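Saturday Robotics Group, Hinevville: The Shopping Table
2022-03-18

Our student project this term is called Jirnance, and its subject is how two robot arms can handle fruit and vegetables together with a thin plastic bag. We started in February with hard objects, such as cups and blocks. When the students felt sure of themselves, we changed to the bag, and everyone became slower and more patient. A bag has no fixed shape – it is different each time you put it down – so the students must look again before every movement.

The pictures come from our work on the bag task. Two are from the small cameras at the grippers and one is from the camera that watches the whole table.

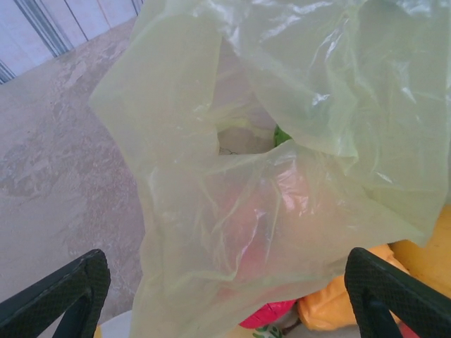

The bag between the two fingers of one gripper. Red and green can be seen in and under the folds.
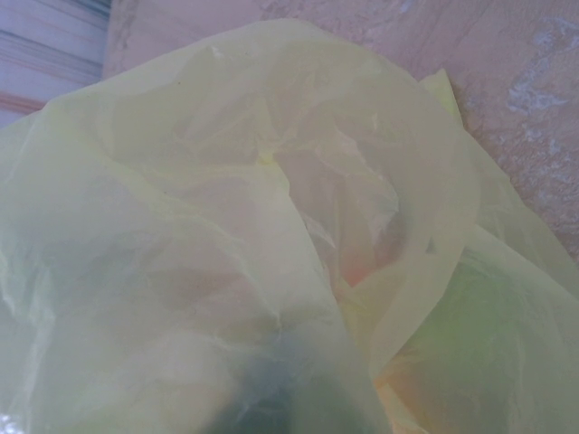 Very near to the bag. The colours inside are soft, and it is difficult to say where one item stops.

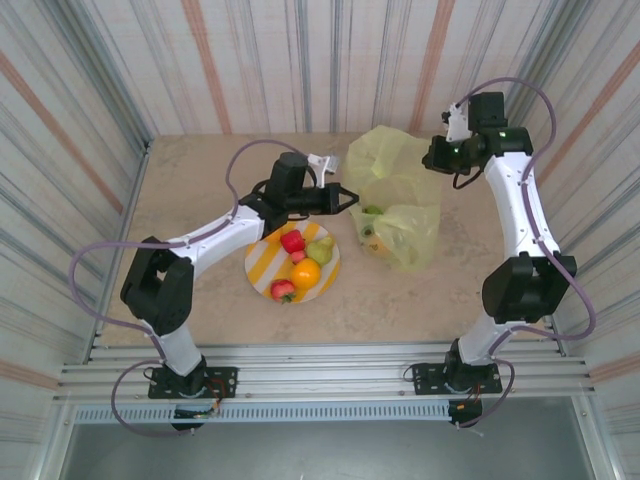 Both arms at the table, with the striped plate on the left and the bag on the right. The pear and the orange are on the plate.

Text and captions: Robel Zeleke, Hinevville

The group has now recorded 1,287 attempts at the bag task. Every student keeps a notebook and writes in it which arm moved first, which item was chosen and what went wrong. Hailu, our youngest team, likes to hold the bag with one arm and work with the other. The Halero team prefers to move both arms at the same time, and they argue for this with much energy.

The most common mistake is to close the fingers on two layers of plastic when only one was wanted. We discuss such cases at the end of each meeting, with the recordings on the big screen. Students who missed a meeting can ask me for the recordings.

Next month each team will show its best 3 attempts to the parents. We have 50 chairs in the hall, so please tell us early if you wish to come – younger brothers and sisters are also welcome.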